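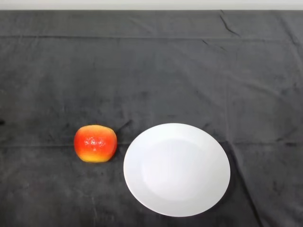
Rirkbridge Apple Swap: Questions We Get

What is the swap? You bring apples, you leave with different apples. It runs one morning in February in the hall on Ulach Lane, long after any sensible person has stopped thinking about fruit. Everything on the tables has spent the winter in somebody's cellar or garage. Each variety gets one apple set out for show, like the red and yellow one beside its white plate, and the plate is for slices. Please don't eat the show apple. It happens every year.

Do I need to know what kind I have?
No. Write "unknown" on the card and stand back. Within a minute you will have four opinions.

How many can I bring?
Up to 18 of each kind. We had no limit until a man arrived with 300 Russets and a look of relief.

Are supermarket apples allowed?
We can tell.

How should I store mine until then?
Cool, dark, not touching, away from potatoes. Check them every week or so and take out anything soft. Wrapping each one in newspaper helps, though you will end up reading a lot of old news.

Can I get grafting wood?
Yes, from 10 a.m. at the back table. Bring a damp paper towel and a plastic bag. Label your sticks before you leave, as they all look like sticks.

What does it cost?
Nothing to swap. Pie is extra and goes fast.

Is there parking?
There are 14 spaces. Last year nearly 57 cars tried them.

Who do I complain to?
Ikhsan Halim, at the door. He also handles lost gloves.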